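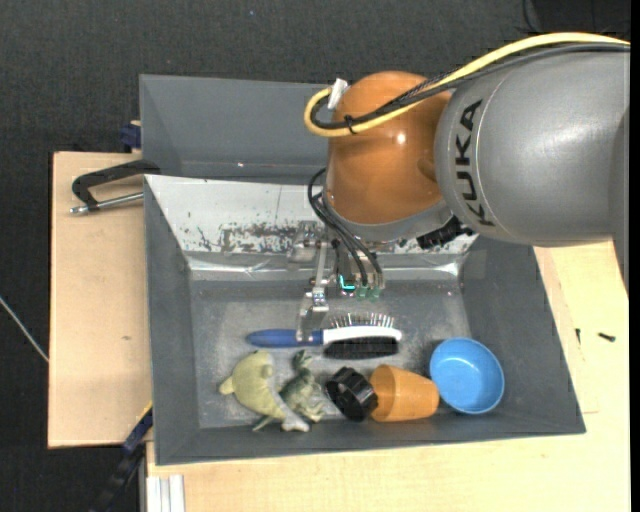 Clelthorpe cell stopped again

The picking cell at Clelthorpe tripped its protective stop twice in December, and Ruvilow's fault report blames "operator handling." I don't buy it. Dinesh Pai pulled the log himself: both times the arm was going for the hairbrush, the gripper signal dropped out for 2 seconds, and the controller carried on with the move before it stopped. Nobody was inside the fence.

Ruvilow wants to cut speed to 40 percent and call it fixed. Slower is fine by me, but it says nothing about the signal. Dinesh has asked for the hoses and cables at the wrist to be checked before the cell runs unattended. Kurian has yet to reply.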